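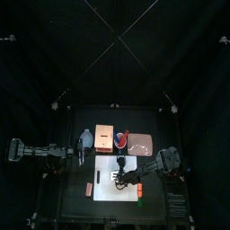
### 3.2 Looking after the cell

Most papers give the upkeep of a cell one sentence, and I used to do the same. I've since spent enough evenings with my head inside the Korbridge enclosure that I think it deserves a proper section, so bear with me. If you only care about the learning results, skip to Section 4.

**Figure 2.** The Korbridge cell with the kitchen set out: right gripper down at the cutting board, left arm held out to the side with its gripper open.

The cell is a black box with a black tabletop in it and two arms, and everything we do to keep it healthy comes back to one question: is each thing where the software thinks it is? The small pale brackets around the table are our reference points. Asger Vídalín put them in when we moved over from the old Jevham bench, and he is strict about them (he once made me redo a whole afternoon of runs after I leaned on one). We check them against a steel template before the first run of the day, and if any bracket has shifted by more than 2 mm we stop and recalibrate both arms. A full recalibration takes 75 minutes, mostly waiting.

The black walls were my idea and I'm still happy with them! With our earlier gray panels, the light bounced all over the place and the vision model kept finding edges in the background. The white board is a different story. It throws the overhead light straight back, so we lock the exposure with the board in place and leave it alone after that. If you set exposure on the bare tabletop, the board comes out as one big white patch and you lose the handle slot, and the slot is what we use to work out which way the board is turned.

Cables were our worst habit. They loop from the gripper back along the arm, and in November we had a run of strange stalls on the right side that I blamed on the Liduvance controller for far too long. It was a loop tied too short. When the wrist turned all the way over, the plug eased out just enough to drop the signal. We now leave four finger-widths of slack at the wrist and retie after every gripper swap. I'd tell anyone building a similar cell to do the reach test first — move the arm slowly to each corner of the table, wrist fully turned both ways, and watch the cable instead of the gripper.

Gripper pads get wiped between sessions and replaced when the grip test fails twice in a row. The set now on the right arm has done 2622 grasps, and almost all of the wear is at the tips, where they touch down on the board while going for thin utensils. Lowering the approach speed for the last bit of travel helped a lot. The left pads look nearly new by comparison, so when stock is short we swap sides, log it in Garba, and rerun the grip test on both arms before collecting anything.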